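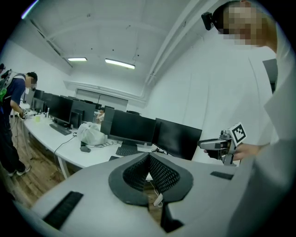
Gerasimos Nikolaidis replied:
Buy two sets, leave the third for the next budget. I have read your list twice and the spares line is too thin for people who plan to collect every afternoon. We started at Prorden with the same plan and the first thing we ran out of was finger pads, then cables.

Xiuying Li wrote:
Ok, but let me put the numbers in one place so we are all arguing over the same list.

Pair of hand-held grippers with markers: 437
Backpack with battery and small computer: 253
Head camera and strap: 215

So one full set is 905. Three sets come to 2715. We were given 2918 for equipment, so three sets leave 203 for everything else. Two sets cost 1810 and leave 1108.

My boss wants three because three people are free in the afternoons. The robot arms are a separate budget and have been approved, so please don't tell me to buy a better arm. I only need to decide on the collection side. We're working in our normal office in Sosham, on the desks we already have.

Mingxuan Feng wrote:
Three. The cost of a person standing there with no gripper is higher than the cost of a box of pads. You can order pads in the second month out of supplies, where they don't need a signature from upstairs. You can't do that with a backpack.

Gerasimos Nikolaidis wrote:
You're assuming the supplies budget is there. Ours was frozen in April and we had one working pair for five weeks. The other pair was complete except for a cable. A cable!

Mingxuan Feng wrote:
Then that's a problem with your supplies budget. 203 buys a lot of cables.

Gerasimos Nikolaidis wrote:
It buys cables or it buys batteries. It doesn't buy both, and she hasn't listed a charger. Xiuying, does the 253 include one?

Xiuying Li wrote:
No. It includes one battery per backpack and a wall plug that charges it while it's in the bag. A separate charger is extra and I don't have the price yet. I asked Xia for a quote this morning.

Blažena Sokol wrote:
Have you checked whether three people can work in that room at once? We do it in an office too, and the desks were a bigger limit than the gear. Two people with backpacks on the same side of a desk get into each other's way, and the office chairs have to go somewhere. If you have one long run of desks you may find that two collectors plus one person checking the recordings is what fits.

The other question is what people do with their hands all day. If it's picking up cups and bags from the desk, they need somewhere to put things back between takes. I'd want a cart. Nobody here has a cart in the budget.

Xiuying Li wrote:
We've tried it with borrowed gear, which is how I got to the list. The desks are in one curved run with monitors on them and the monitors are staying, people use them in the mornings.

Tasks for the first round are ordinary desk things. Put the cup in the bag, move the mouse next to the keyboard, pick up the bag, push the keyboard back. We picked them so that we don't have to buy objects. That was a budget decision too, I had a line for kitchen items and took it out.
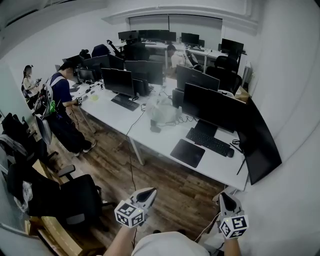 With two people it's comfortable. With three, somebody has to work from the chair side, and then the chairs get rolled back against the wall and have to be put back before morning. I timed that part and it isn't long, but it's every day.

On the cart: I hadn't thought of it. We have an old one from the mail room. I'll go and look at the wheels.

Octavian Grecu wrote:
Coming at this from purchasing. A few things I would want on the sheet before I signed it.

Shipping and import. If the grippers come from a different supplier than the backpacks you pay it twice. Ask Prasavdale if they will bundle.

Storage. Every set writes video from several cameras. Where does it go at the end of the day, and who pays for the disks? I don't see a line for it.

Lead time on the grippers. If it's eight weeks, then the third set ordered later really is later, and Mingxuan has a point.

Marker replacements. Printed markers get scratched and dirty, and people pick the gripper up by the marker even when you ask them not to.

Xiuying Li wrote:
Storage goes on the department server, already paid. Shipping is in the 437 and the 253. It is not in the 215, good catch, I need to add it. Lead time is three weeks for grippers and I was told "in stock" for the backpacks.

Octavian Grecu wrote:
Get "in stock" in an email.

Mingxuan Feng wrote:
Three weeks is short. I still say three sets, but with three weeks the case is weaker than I made it sound.

Blažena Sokol wrote:
What about two sets and a third pair of grippers only? The grippers are the part that gets dropped. If a pair goes down, you swap and keep going. The backpack and the camera mostly just sit on the person, we have not broken one of those yet.

That would be 1810 plus 437, so 2247, and you keep 671 for a charger, extra batteries, cables, pads and the shipping on the cameras. Then if the third person can really be used you only need a backpack and a camera to make the third set complete, 468 before shipping.

Gerasimos Nikolaidis wrote:
I could live with that. I'd put two batteries per backpack as the minimum. One battery on charge inside the bag means the person is tied to the wall at lunch.

Mingxuan Feng wrote:
I don't love it, a third person is still idle. But a spare pair is a fair use of the money. Would your boss accept it? He asked for three sets and this looks like two and a half on paper.

Xiuying Li wrote:
She, and I think yes if I show the cost of finishing the third set as its own line. The third person can run the recordings and reset the desk for the first month. Somebody has to reset the desk anyway, and right now the collectors do it with the grippers still in their hands, which is slow.

I'll change the sheet to Blažena's version, add the camera shipping and put the charger in when Xia answers. Gerasimos, can you send me the part number for the cables you ended up using? Ours are thin and they trail on the floor, and I'd like something with a better plug.

Gerasimos Nikolaidis wrote:
Will look tonight. Order the short ones if the computer is in the backpack. We bought long and had to tape them up.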